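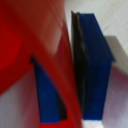

Color constancy is the name for the way a surface seems to keep its color when the light on it changes. A sheet of paper looks white at noon and white under a desk lamp, even though the light reaching the eye is quite different in the two cases. This week we take the harder half of the topic, which is what happens across a single curved surface under a single light. Most people asked for the color of the large shape on the left will say "red" and stop there. Now try to match it with paint. The upper left needs a deep crimson, the diagonal band needs a maroon, and the highlight needs a pale pinkish red. The royal-blue block beside it gives you a second hue to compare against. Three mixtures, one color name.

Terms you need for the quiz

Local color: the color we assign to an object as a whole, the answer to "what color is it?"

Shading: the change in brightness as a surface turns toward or away from the light.

Specular highlight: light reflected off the outer surface of a glossy object. On paint and plastic it tends to take the color of the lamp, so it looks paler than the local color. On metals such as copper and gold the highlight is tinted by the metal.

Reflectance: the share of light a surface sends back at each wavelength. It stays the same when the lamp changes. What reaches the eye depends on the reflectance and the lamp together.

Why the eye has a problem

The eye receives only the combined result. A dim signal could come from a dark surface in strong light or a light surface in weak light. To sort these out, the visual system compares neighboring areas. Gradual changes are usually read as shading and sharp ones as a change of surface. This works most of the time and fails in some well-known cases -- a soft-edged stain can pass for a shadow.

Adaptation also plays a part. After a few minutes under a yellowish lamp, the cones that respond most to long wavelengths become less sensitive, and the yellow cast fades from notice.

Exercise (bring to section)

Work in pairs. Choose one object with a smooth, curved surface and a single local color. Cut a small hole in a piece of gray card and look at the object through it, one spot at a time, so that the surroundings are hidden. Mix a paint match for 4 spots, label each one, and tape the swatches in a row from darkest to lightest. Then show the row to someone outside the course and ask how many colors they would name.

Gyu-bin Heo has the gray card and the paint sets. Sections meet in Room 267, and each pair gets 15 minutes to present. If you missed the lamp demonstration, Ottar Strand will repeat it before section. Read chapter 24 for next time, leaving out the part on printing inks.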